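**Ticket 648: left hand-held gripper, pose drops out and jaw width reads wrong**
Station: Lostutau table, paddle task
Opened by: Tyson Tremblay
Status: closed, one follow-up

**Reported problem**

Recording on the paddle task stops partway through a take. The tracker log says the pose for the left gripper is lost, then found again a moment later in a slightly different place. Separate from that, the jaw width for the same gripper doesn't go to zero when the jaws are shut with nothing in them. The right gripper is fine on both counts. I've restarted the Stidivine software twice and it made no difference.

**First look**

Ran the paddle pickup by hand at the table with the log open. Held the paddle tipped down to the tabletop and kept it there. Width should sit still when the grip isn't changing. It crept up by 9 counts and stayed there. 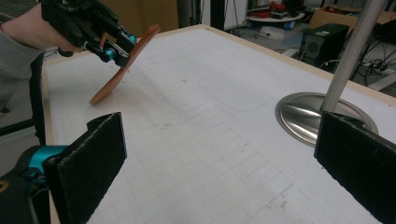
Harvey MacDonald

I took this over from Tyson on 28th February. Notes in the order I did things.

1. Swapped the USB cables between left and right at the hub. Fault stayed with the left gripper. Cable and port are OK.
2. Checked the battery and the radio channel. Both OK.
3. Looked at the width encoder. Raw reading with jaws shut was 3,193. The value in the config file was from before the joint on that side was changed, so the zero was never reset. That explains the width complaint by itself.
4. Went round the marker plate with a hex key. One knob turned by hand before I got the key on it. A marker that shifts will make the tracker drop the body and pick it up again with an offset, so I stopped there and fixed that before testing anything else.

**Work done**

- Backed out the loose marker post, cleaned the thread, put a drop of low-strength threadlocker on it, and snugged it down. Did not touch the other posts apart from checking them.
- Let it sit 60 minutes.
- Redefined the rigid body in Stidivine with the new marker positions. Saved it under the old name so the recording script doesn't need editing.
- Re-zeroed the jaw width. Shut the jaws empty, ran the zero command, opened all the way, ran the span command. Repeated it once to be sure and got the same values.
- Restarted the recorder.

**Retest**

Flat pickup from the table, gripping the paddle by its handle. This is the pose that failed most often for Tyson, with the wrist turned over and the plate tilted back. Went slow, then at normal speed, then left it gripped while I watched the log.

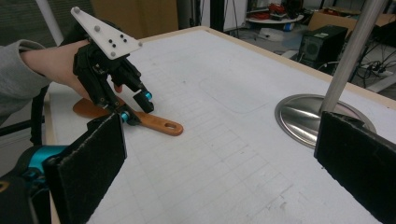 *Retest on the flat pickup, left hand-held gripper with marker plate.*

No pose loss in any of the takes. Width went to zero when shut empty and held steady on the handle. I also tried it at the far edge of the table, where Tyson said it was bad, and it held there too.

**Pads**

The finger pads are fraying at the edges. It has nothing to do with this fault, but fibers can get into the joint if they are left long enough. I trimmed nothing today. New pads are on the Zacharias order along with spare marker posts. When they come in, change both pads on a gripper together and then redo the width zero, or we will be back on this same ticket.

**Takes already recorded**

Anything from the left gripper since the joint swap has a bad width offset. The offset is constant, so it can be subtracted. Tyson will run the correction on the Flurer set. Takes with a pose jump in them should be thrown out, not patched.

**Tyson Tremblay, reply**

Ran a full batch after lunch with no dropouts. Correction script is written, and I'll start on the Flurer takes tomorrow. I added "check marker posts by hand" to the start-up sheet, before the tracker is switched on. OK to close from my side.

**Harvey MacDonald**

Closing. Pad change gets its own ticket when the parts arrive.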